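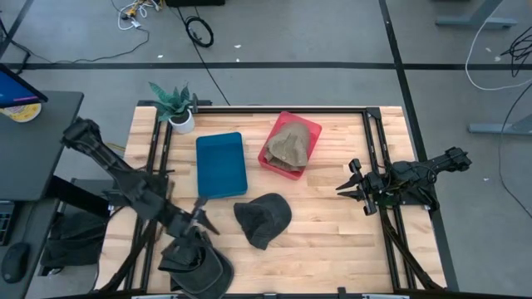 *Fig. 6. Sorting table with blue bin, red-pink bin and caps. The tan cap is already in its bin.*

## Sorting and Storing Caps

This section covers caps that come back to the Korndale lending closet after use. It applies to soft fabric caps with a brim. Straw hats and helmets are covered in the Edodier booklet.

### Before you start

- Wipe the tabletop and let it dry. Damp wood leaves marks on light fabric.
- Set out two bins, one for light caps and one for dark. The color of the bin doesn't matter as long as you keep to it for the whole batch.
- Leave bare wood between the bins and the caps you haven't sorted yet.
- Potted plants can stay at a corner of the table. Don't water them during sorting.

### Sorting

1. Take one cap at a time. Hold it by the brim, close to where it meets the crown.
2. Turn it over and check the inside for pins, tissues and name tags. Put anything you find in the Brimero envelope.
3. Run a thumb around the sweatband. If it feels stiff or gritty, the cap goes to the wash pile.
4. Push the crown out from the inside with your fist. A cap that lies on its side for long will take a crease there.
5. Put tan, khaki and other pale caps in the light bin. Charcoal and black go in the dark bin.
6. Stop when the bin is full to the rim – don't press the caps down to fit one more.

> **Note:** A shallow bin is full sooner than you expect. One large cap can take up most of it if the fabric is left bunched. Fold loose fabric under the crown before you add the next cap.

> **Caution:** Keep new black caps away from pale ones until they have been washed once. The dye rubs off.

### Soft caps with a wide brim

Wide brims need more room than the bins give them. Lay these caps out flat, brim spread and crown up, and reshape them there. A clean hard floor will do if the table is taken up.

1. Sweep the floor first.
2. Set the cap down with the brim flat all the way around.
3. Smooth the creases from the crown toward the brim with an open hand.
4. Keep bags and other cloth items off the brim while it settles.

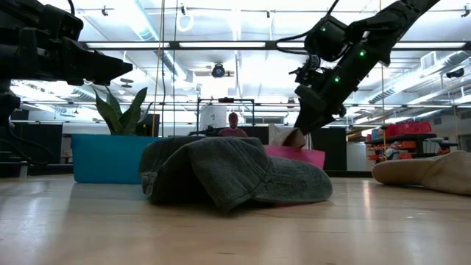

Čestmír Havlíček found that canvas holds its creases unless you dampen the crown a little first, and he uses a spray bottle held well back so the brim stays dry. He also leaves his caps out overnight. That works for cotton canvas; for waxed fabric, skip the water and use your hands only.

### Putting the caps away

1. Stack wide-brimmed caps crown inside crown, no more than six to a stack.
2. Move the sorted bins to the shelf. The top shelf should be no higher than 66 inches, or the bins are awkward to lift down full.
3. Write the bin color and the month (October, for instance) on an Oravec card and tuck it inside the rim.
4. Enter the total in the closet log. The whole shelf holds almost 31 caps before the brims start to bend. Past that, open a second shelf.

Wash pile instructions start on the next page.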